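Timing belt at 5 years or wait for the kms? (long, sorry)

Galtar Owners Board > Workshop Talk > Servicing and Maintenance

tassie_wagon
Hi all, long-time lurker and first-time poster. I've got a Galtar wagon, the 1.9 diesel (the 1902 cc one, for those who care), and I'm having a disagreement with my mechanic that I'd love some opinions on. The book says timing belt at the kays or at 5 years, whichever comes first. Mine hit the five years in July but I've hardly driven it, as I work from home and mostly it does the school run and the tip. My bloke says do it now, plus water pump, plus both idlers and the tensioner. He's quoted $605 for the labour alone and parts go on top of that. My brother-in-law reckons that's daylight robbery and rubber doesn't know what year it is. Who's right?

dieselnan
Your mechanic. Rubber knows exactly what year it is, love. Have a look at your wiper blades if you don't believe me. These are interference engines, so if the belt lets go the pistons meet the valves and you're up for a head at the very least. I had mine done on time with the pump and all the bits and slept fine afterwards.

Kekana_Kev
Going to disagree a bit. I've pulled belts off these well past the five years and they looked brand new, no cracking, no glazing, teeth all square. The interval has a heap of fat in it for people who live somewhere hot and tow a van. School run in Tassie? I'd pop the top cover off (two clips and a bolt, takes no time), have a good look with a torch and decide from there.

dieselnan
And how many of those "brand new" belts did you put back on, Kev?

Kekana_Kev
None, I'd already paid for the new one :) Point stands though!

gearbox_gaz
Looking with a torch tells you if a belt is terrible. It doesn't tell you if it's good. The cords are inside and you can't see them, and usually it's the tensioner or the pump bearing that goes first and takes the belt with it. Short trips aren't kind to it either, all those cold starts. I'd be doing it.

On the price, $605 labour for that motor isn't robbery. You have to support the engine and take the right-hand mount off, and there's bugger all room against the rail. I did mine on the driveway over a weekend and invented several new words. If your bloke includes the pump swap and the coolant bleed in that figure then it's fair.

tassie_wagon
Thanks everyone, this is already more useful than Christmas lunch was. He did say the pump was included, yes. Next question then — which kit? He's happy to fit whatever I bring as long as it isn't rubbish. I've been offered an Ikeck kit and a Ukitz kit, and the Ukitz is a fair bit dearer.

wheelnut_mum
Ooh, I can help here! I've used both. The Ikeck kit was fine but the pump came with a paper gasket where the Ukitz one had a proper moulded seal, and the tensioner felt a bit gritty when I spun it by hand, so I sent it back and the replacement was good. If it were me I'd get the Ukitz and not think about it again. Also check there are new mount bolts in the box, they're stretch bolts and you're not meant to reuse them (ask me how I know).

Kekana_Kev
Ikeck have been perfectly good to me on three different cars. You're paying for the box with the other mob.

gearbox_gaz
Kev, you'd fit a dressing gown cord if it had the right number of teeth.

Kekana_Kev
Only if it was on special mate

D. Rampersad
Dumisani here, I run a small independent garage and do a fair few of these. Some mechanics won't warrant the job if the customer supplies the parts, so sort that out with yours before you buy anything. Ask him straight: if the pump leaks in six months, who pays for the second lot of labour? If the answer is you, I'd let him supply the kit and wear his markup, as it's cheap insurance. I've had to have that awkward chat with customers at the counter and it's no fun for anyone.

On the belt itself, I go by age on these, full stop. I don't find many cracked ones either, Kev's right about that, but I've seen plenty of idlers with the grease dried out, and low-km cars are no better than the rest. 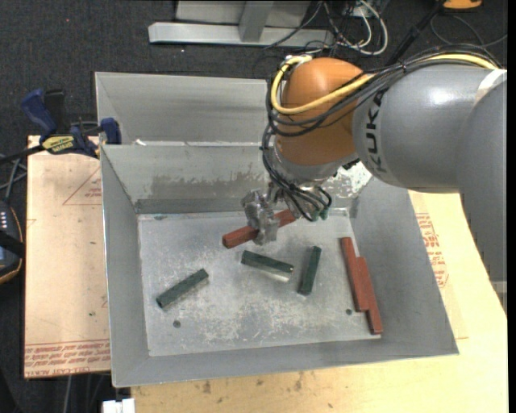

What to ask your mechanic before you book (D. Rampersad)

Does the quote cover the pump, tensioner, both idlers and fresh coolant of the right spec?
Are new mount bolts included?
Will he lock the cam and crank with the proper pins? Paint marks aren't good enough on this motor.
Who warrants the parts, who warrants the labour, and for how long?
Will he write the date and kms on a sticker under the bonnet? The next owner will thank you, or you will when you've forgotten.
While he's in there, get him to look at the auxiliary belt too. It has to come off anyway, so you'd only be paying for the belt.

dieselnan
Great list. I'd add asking for the old parts back. I have a little collection in the shed and my husband is very patient about it.

wheelnut_mum
Seconding the pins!! My first one was done on paint marks by a place I won't name, and it was a tooth out and ran like a tractor until I got it redone.

Kekana_Kev
Fine, fine, I'm outvoted. I'd still have a look under the cover first, but if it's going to keep you awake, get it done. I maintain the Ikeck stuff is fine though.

tassie_wagon
Rang him this arvo. He'll supply a Ukitz kit himself and warrant the lot, which came to about what I'd have paid online once postage went on. Bolts included, pins yes, and he sounded a bit offended that I'd asked about the paint. Booked in for 8 am and I have to find another way to get the kids to school. Brother-in-law has been informed and is sulking. Cheers all, will post how it goes.

gearbox_gaz
Good on ya. Get him to check that right-hand mount while it's off, they go soft on the wagons.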